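Home News Reviews Interviews Rental Desk Contact

Two Channels and a Lot of Patience: Talking Wireless Comms with Mathias Nägeli 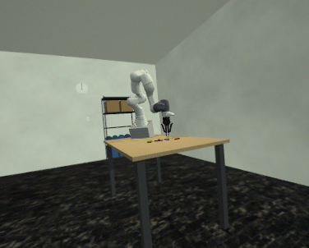 I'd been trying to get Mathias Nägeli on the phone since July, and when I finally did he was eating lunch in the back of a truck. He runs comms for Skunis, a small touring outfit that does theater, the odd corporate thing, and one very long outdoor opera run every summer. He's been at it long enough to remember when "wireless" meant one person got a beltpack and everybody else got a cable (and got tangled in it).

I wanted to ask him about the Zorkari, the digital beltpack system Skunis switched to last season. I've only had one in my hands for an afternoon, and I liked it, but an afternoon isn't a tour.

"The first week I hated it," he told me. "The talk button is on the wrong side. I've had my thumb in one place for my whole career and now it's somewhere else. I kept muting myself in the middle of a cue."

He got over it. What won him over was the battery, which he says gets through a double show day and the load-out with something left. The old packs needed swapping at intermission, and the followspot operators always forgot. "You'd hear them getting quieter and quieter," he said, "and then you'd send somebody up a ladder."

I asked about range, because range is what everyone asks me about. At the Hedegaard, which is an old brick hall with a basement that eats radio for breakfast, he walked the building with a pack on before anyone else got there. Main floor, fine. Balcony, fine. Trap room, nothing at all until he put a second antenna at the bottom of the stairs. Outdoors he's held a clean line at 530 feet, with people and scenery in the way, and he didn't try going farther. "I ran out of field!"

We got onto channels after that, and I have to admit I egged him on a little. Mathias believes that most shows need two. One for the stage manager and lighting, one for sound, and everyone else can listen in. I've worked shows with six and loved it, so we went back and forth on this for a while.

"Give people six channels and they'll spend the night asking who's on which," he said. "I had a corporate job with more than 200 people in the crew. Four channels. And it was too many!"

I still want my six, but I see what he means.

The headsets are a different story. Skunis didn't take the ones that came with the system. They kept their old Garkorton single-ears, 234 grams each, and had adapters made up in the shop. Mathias likes having one ear open to the room, and he likes that he can fix the boom mic himself with a screwdriver and some bad language. He did try the new ones on a dress rehearsal and said they sounded better, "but my ears were hot by the second act, and it's a long opera."

What would he change? The button, still. A louder call light, if a light can be loud. And the charger, which takes up a whole shelf of the rack and has a fan he can hear from the wings. He's moved it out to the hallway at two different venues now.

Then someone started yelling for him about a missing case, and he had to go find out which truck it was on.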